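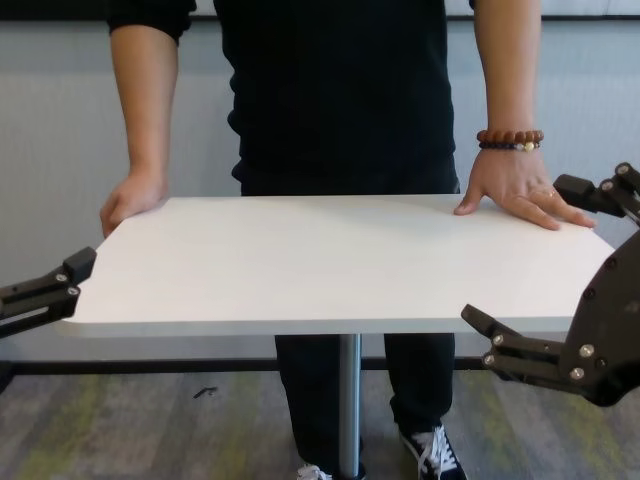 ## 3. What Oletti households keep

We had planned to begin with the papers themselves, but the longer we spent in people's kitchens the more we felt that the places where paper waits deserved a few paragraphs first. Almost every home we visited in Oletti had a spot where the mail came to rest. In the older houses of the Hakidier district it was often a shelf by the back door, put there for keys and slowly taken over by envelopes. In the apartments closer to the river it was more likely to be the top of the refrigerator, or a chair that had stopped being a chair some years ago. We came to call these spots "landings," a word borrowed from a retired mail carrier in our first round of interviews, and we use it from here on.

A landing isn't a filing system, and the people we talked with were quick to say so, usually while laughing a little. Papers arrive there without having been read, or having been read only as far as the name of the sender. What interested us was how long they stayed and what finally moved them. A water bill might leave the same evening. A wedding invitation could sit for months after the wedding, and in one home on the east side of Hakidier it had sat long enough that the couple's first child was now pictured on a second card leaning against it.

### 3.1 Collecting the material

The households agreed to set aside every piece of paper that came through the door over one winter and spring, ending in May, and to tell us at each visit what had become of it. We logged 3,882 pieces in all. Of these, 2,756 were still in the home at the last visit, and the remainder had been thrown away, recycled, burned in a stove, or passed along to someone else. We did not open sealed envelopes, and we did not ask anyone to read us private letters, though several people offered and a few insisted, and we are grateful to them for their patience with our slow note-taking.

Each piece was logged under the name the household used for it. This made for an untidy list, and we would do it the same way again. A school notice was "school" in one home, "the Thursday pile" would have been a name in nobody's house but one, and in a third the whole category was simply "his," meaning that the father dealt with it. Brayan Arboleda, who made most of the winter visits, kept a running notebook of these names, and Section 4 leans on it heavily.
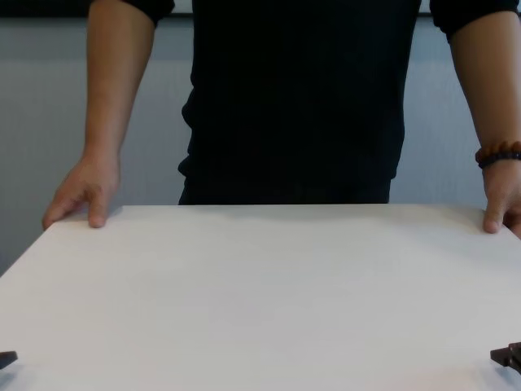
To check our sorting, two of us went back through 1,000 of the logged pieces separately and compared what we had written. Most of the disagreements came from mail with two purposes, such as a bank statement with a loan offer printed on the back, or a church bulletin on which somebody had written a grocery list. Where we could, we returned to the household and asked. The answers were clear and often a bit impatient. The bulletin was a grocery list now, we were told, and had been since Sunday lunch.

### 3.2 Keeping for use and keeping for company

Earlier writing on home paperwork tends to divide what people keep into records and keepsakes. The Tijani survey of rental housing took that line, and it served well enough for leases and receipts. Our material gave us more trouble. Take the appliance manual, which ought to be the plainest record there is. We found manuals kept for machines that had left the house long before, and when we asked about them we heard about the machines fondly and at some length - the washer that had walked across the floor during the spin cycle, the oven bought with a first paycheck. Nobody expected to need the wiring diagram again. Still, the manual stayed in the drawer, and the drawer would have seemed wrong without it.

Greeting cards ran the other way. We had expected them to be keepsakes through and through, and found that many were kept for the return address on the envelope, or because the back of the card held the only written copy of somebody's phone number. One grandmother in Hakidier kept every Christmas card for exactly one year, took them out again in December to see who should get one in return, and then let them go to the stove without any fuss at all. She was puzzled that we found this interesting. Her own mother had done it that way, and so, she supposed, did everyone.

We have settled on speaking of keeping for use and keeping for company, with the understanding that one sheet may be doing both at once and may shift from one to the other over a season. Company is the warmer word and perhaps the vaguer one, but it came up in the interviews more than once and we have not found a better.

### 3.3 The moment of handling

Decisions about paper were made in the hand. We heard this in many forms: a person could walk past a landing all week and decide nothing, but once a sheet had been picked up it had to be put somewhere, and putting it back began to feel like a small defeat. Several people told us they avoided touching the pile for this reason. Others had rules. One young couple allowed themselves to handle a piece twice, and on the second occasion it had to be paid, answered, or thrown out. They admitted the rule had held for most of February.

The feel of the paper mattered more than we had guessed. Heavy stock was kept longer than thin, even when the message on it was an advertisement for gutter cleaning. Blank backs were prized in homes with young children, where a plain white sheet was hardly ever let go, and a good clean page might be lifted out of the recycling by one family member after being dropped there by another. We saw a fair amount of this quiet rescue work, and we return to it when we discuss shared decisions in Section 5.

**Figure 1.** A sheet of white paper held near its corner, thumb on top and fingers underneath.

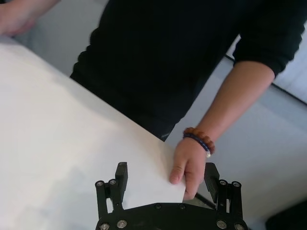 ### 3.4 Who clears the landing

In most homes the landing belonged to everyone and was cleared by one person. That person was usually, though by no means always, the one who paid the bills. Where two adults shared the bills, the clearing still tended to fall to whoever minded the mess first, and this gave rise to some good-natured grumbling in our interviews and a little that was less good-natured.

Guests were the great cause of clearing. A visit from relatives could empty a landing in ten minutes, generally into a bag or a box that was then carried to a bedroom, where it started a second landing of its own. We logged these boxes as part of the home, and they hold a good share of the paper still present at the last visit. Some had been there through more than one move. The people who owned them spoke of going through them properly when the weather turned, and a few asked us, in a hopeful way, whether we would be coming back to help.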